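Gikance Shared House, Kitchen Meeting
Minutes, March
Start 7 in the evening, in the kitchen. The minutes of the previous meeting were read and accepted without change.

1. Breakfast appliances

The meeting discussed again the question of the old toaster and the electric frying pan, which take too much space on the counter and were both bought before most of the present residents moved in. It was decided in February to try one combined machine in their place. The mint-green breakfast machine is now on the dark grey table by the wall, and residents were asked to give their opinion.

Most of the opinions were favourable. Residents from the upper floor said that the sandwich part is enough for one person but slow when 8 people want breakfast before work. One resident asked if the sandwich part may be used for fish. The meeting did not agree to this.

The glass lid was discussed for some time. It has a metal rim, and it was found twice in the cupboard with the baking trays, under heavy things. It was agreed that the lid stays with the machine and is not to be put away separately. The lid should be held by the knob.

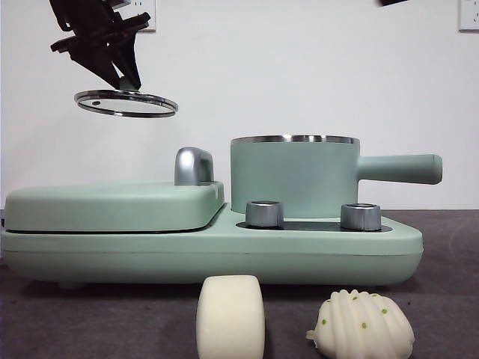

Breakfast machine with its glass lid, table by the white wall.

A resident asked who must clean the plates of the sandwich part. Decision: the person who used it, on the same morning, with a soft cloth and no metal sponge. The body is to be wiped also, as the light green colour shows every stain of coffee.

2. Old appliances

The toaster will be offered on the notice board in the entrance. If no one takes it in the month of April, it will go to the electrical recycling at the Drasell depot. The electric frying pan has a damaged cord and goes there directly. Residents are reminded not to put such things in the ordinary garbage.

3. Kitchen money

The kitchen fund stands at 275 dollars after the purchase of the machine, for which 119 dollars was paid. A proposal to buy also a second kettle was put to the vote and was not accepted, 3 residents being in favour. The proposal can be brought again in the summer.

4. Other matters

The tap at the left sink is dripping again. The landlord's office at Wasilewska Court was informed by letter and a reply is awaited.

The shelf for spices will be emptied and washed before the next meeting. Jars without a name on them will be considered common.

The meeting finished at 8:15. Next meeting in April, same hour, in the kitchen.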